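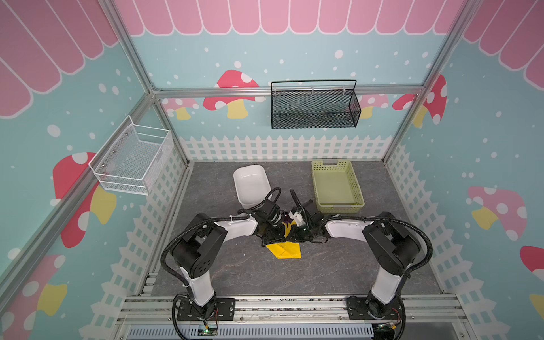
How often do you need to re-zero a pair of arms that fold cloth all day? Once a fortnight if nothing's been knocked, and straight away if anything has.

21st February
By Urszula Chmielewska

I look after the folding cell at Skundidden, and this is the routine I've settled into after a lot of trial and a fair bit of swearing. Waldemar Wróbel showed me the original version — his took most of an afternoon, mine takes 47 minutes if the kettle stays off.

Start with the power off and the arms resting low. Check the bolts on both black mounting plates where they meet the rail. Ours had crept by 2 mm last July and I'd spent days blaming the software! Nip them up evenly, going corner to corner.

Next, the cables. Follow the corrugated conduit up from the base to the wrist and move each joint gently by hand as you go. You want a loose loop at the elbow, with nothing going tight when the arm is stretched right out. If it pulls, slide the clip back a little and try again.

Now power up and run the zero routine in Flaltell, left arm first, then the right. Let it finish before you touch anything (I didn't, once).

Then bring the two grippers together over the middle of the worktop. I stop them 5 mm apart and look from the front and then from the side. If one sits higher, correct it at the shoulder and leave the wrist alone, or you'll be chasing it all morning. Have a look at the printed finger piece on the right-hand gripper too. Once the tip goes shiny it starts dropping corners, so I print spares in batches.

Last of all, try it on a cloth. I like a plain yellow one as it shows up well against the grey. Pinch a corner, lift, lower, let go, and do that 13 times. One miss I'll put up with. Any more and I go back to the bolts.

Write the offsets down before you shut the lid on the laptop. Konrad keeps ours in a notebook, and the file copy is in the Vavgate folder under the cell's name.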